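May 30, 2018

Gripper day, at long last!
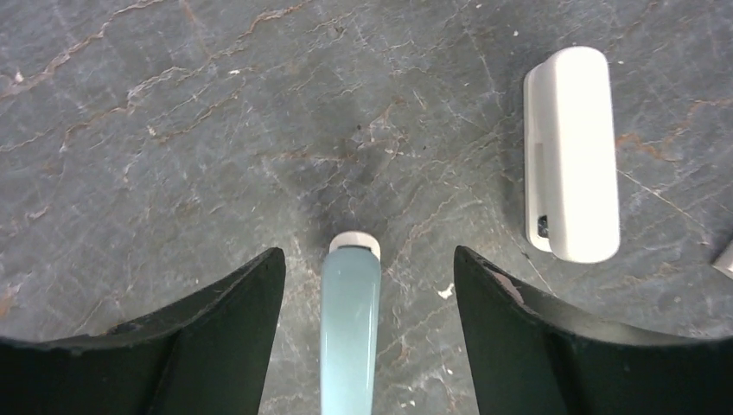
I got to the workshop before anyone else and had the arm powered up by the time Vinzenz came in with the rolls. The new fingers are on. I'd been dreading the fitting (two tiny screws each side, and one of them always wants to live under the bench) but they went in sweetly and the whole thing opens and shuts with a lovely little hum. I may have sat there opening and shutting it for a good ten minutes.

The blue bottle has become our favourite test piece. It's round, it's glossy, it has a white cap on the end and it is quite happy to roll away on that marble top if you so much as breathe on it, so if we can manage the bottle we can manage most things. The plan is to bring the hand straight down with the fingers open on either side, close slowly, then stop the moment the motor starts to work harder. Nikola wrote the stopping part and I think it's brilliant. She had me put my own thumb in it to prove her point!

Best lift of the day was run 8. Straight down, gentle squeeze, up, and a hold long enough for Vinzenz to fetch Alois from the other room to look. Then we got greedy and tried it with the bottle turned sideways and it shot off towards Nikola's tea. No harm done.

Things to sort out:
The open position is stored as 638 at the moment and I'd like it a touch wider.
The right finger has a scuffed patch near the tip, need to keep an eye on that.
The wrist camera struggles with the veins in the marble, all those rusty lines look like edges to it. Fabian says put a plain cloth down. I say it should learn to cope, but I'll probably bring a cloth.

Spent 7 on screws and a bit of rubber sheet on the way home, which I want to try as a lining. Ursina rang after supper and asks if we'll have it ready to show at Fodivstead in September. I said yes before I'd thought about it. Still, I'm so pleased with that hand. Back tomorrow, early if I can, with the rubber and the good scissors.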